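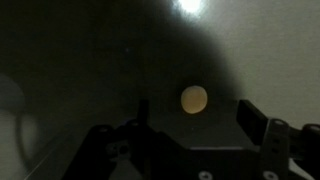
Aligning a Plosora Star Globe with the Tabletop AR App

This page covers first-time setup of the Plosora desk globe with the Prarkura viewer app on a phone or tablet. The globe must be registered before any overlay (constellation lines, object labels, planet paths) will stay in place. Registration is stored on the phone, so each phone has to go through it separately.

Before you start

Charge the phone to at least half. Registration keeps the camera and the motion sensors running, and low power mode will lower the frame rate enough to make tracking fail.

Wipe the globe with a dry cloth. Do not use glass cleaner. The printed star field is what the app tracks, and a greasy patch reads as missing stars.

Place the globe on a surface with some grain or pattern. Plain white desks and glass tops give the app nothing to anchor to. A sheet of newspaper under the stand is enough.

Step 1. Set the globe size

Open Settings, then Model, and choose the diameter printed under the stand. The two current sizes are 145 mm and 222 mm. The older Marnier edition is 187 mm and is listed under Legacy. If the wrong size is selected, labels will appear to float off the surface or sink into it.

Step 2. Scan the surface

Tap New Registration. Hold the phone at arm's length and move it slowly from side to side until the dotted grid covers the area around the stand. Keep the globe still during the scan. 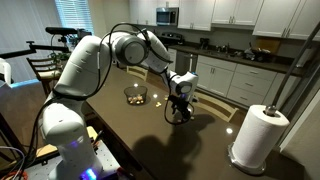 Step 3. Match the reference stars

The app asks for 2 reference stars. Turn the globe until the first one faces the camera, center it in the ring, and hold until the ring turns green. Repeat for the second. Choose stars well apart from each other. A pair close together will pass, but the error grows toward the far side of the globe.

Step 4. Check the overlay

Turn on Constellation Lines and walk around the globe. The lines should meet the printed stars from every side. If they drift in one direction, repeat Step 3 only. If they jump, repeat from Step 2.

Common problems

"Surface lost" message: the room is too dark, or a lamp is reflecting off the globe. Move the lamp behind the phone.

Labels are mirrored: the front camera is selected. Switch it under Settings, Camera.

Villanueva magnetic stand: the base can disturb the phone's compass. Turn off Use Compass before Step 2 and leave it off.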